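Clostero handling project
Progress report to Heffernan, second period
Prepared by Zubaida Kiani, 10 Jan 2026

Work in this period was on the safety and good practice rules for hand-held gripper recording. The first version, written in August, covered only the fixed arms at Rekus. It said nothing about people carrying a gripper through a shared room, so most of it had to be rewritten.

The new version has three parts. The first deals with the person: sleeves fastened, lanyards off, and cables held close to the arm so they can't catch on a stand. The second deals with the room. Walkways are marked and kept clear, and anyone at a desk within reach of the recording area is told before a session starts. The third deals with the recordings, including who may view them and how long they are kept.

Kulsoom Yousafzai trained six operators at Gukach on the new rules. To date 1,604 recordings have been logged, 700 of them under the new version. We had three reportable incidents, all of them snagged cables, and no injuries. Two happened before the cable rule came in. The third was a clip left undone, and the pre-session checklist now has a line for it.

Spending is within budget. The review of the fixed-arm rules is behind by a month, as the emergency stop tests had to be repeated after a wiring change. 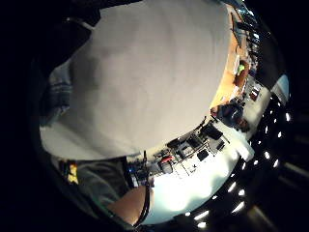 Do bystanders have to give consent before a session?

Everyone who works in the room signs a consent form once, and it covers all sessions there. Visitors are asked on the day. If anyone refuses, the session is moved or put off, and any recording they already appear in is deleted.

Next period we will finish the fixed-arm review and send the full rules to Heffernan for comment. We ask that the second payment be released on the agreed terms.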